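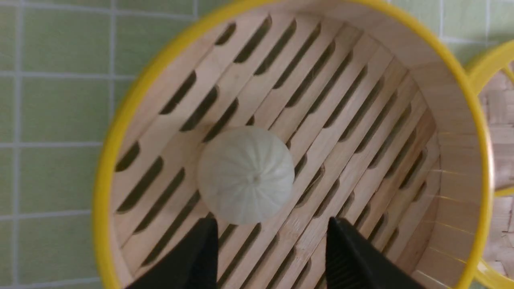

The wrist camera's view, ribbed fingers open, one bun to go.

Home | Stories | Archive | About

Apr 3, 2021, by Leonilde Magalhães

So I'd bet Gonçalo lunch that the Rocha fingers would beat his precious Arel pair, and by try eight I was already picking the restaurant (something with tablecloths!). He sat there eating the ones I'd squashed.

"You're closing too fast," he said, mouth full.

"I'm closing at three. You told me three."

"I told you two."

He'd told me three. I set it to two anyway and brought the arm down over the steamer, nice and slow, watching the pleats get bigger on my screen. Back in January we did this with foam balls, and let me tell you, a foam ball doesn't make you hold your breath.

The fingers closed. The little knot on top leaned over, like it was listening to something, and then the whole bun came up off the slats.

"Huh," said Gonçalo, and quit chewing.

"Tablecloths," I said.

"Put it down in one piece first."

Last updated by Nultside Stories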